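Ticket 84 – Table clearing: cup and saucer handled as one item
Project: Fluminell

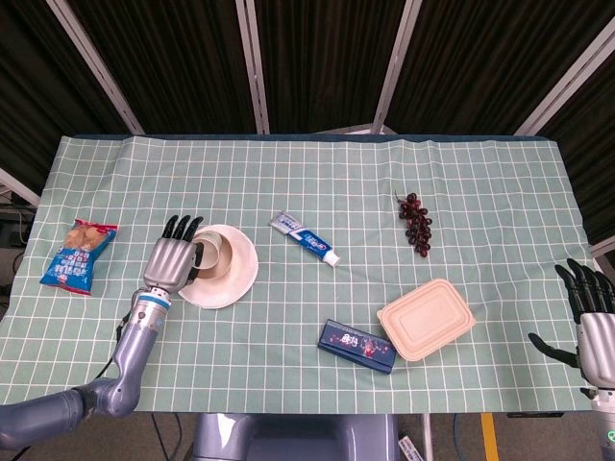 Last updated: October, 16:20

Status: open

Left hand at the cup, thumb round its left side, cup tilted on the saucer. Planner lists both as a single object, so the lift is refused. Grapes and toothpaste tube are listed correctly.

Tried so far:
– Grip force cut to 18 per cent. No change.
– Cup taught as a separate item. Passed 8 runs, then failed again.

Nygård asks if this is ready for kitchens. Not yet – a person still has to clear the crockery.

Next: retest with the Avitz hand settings.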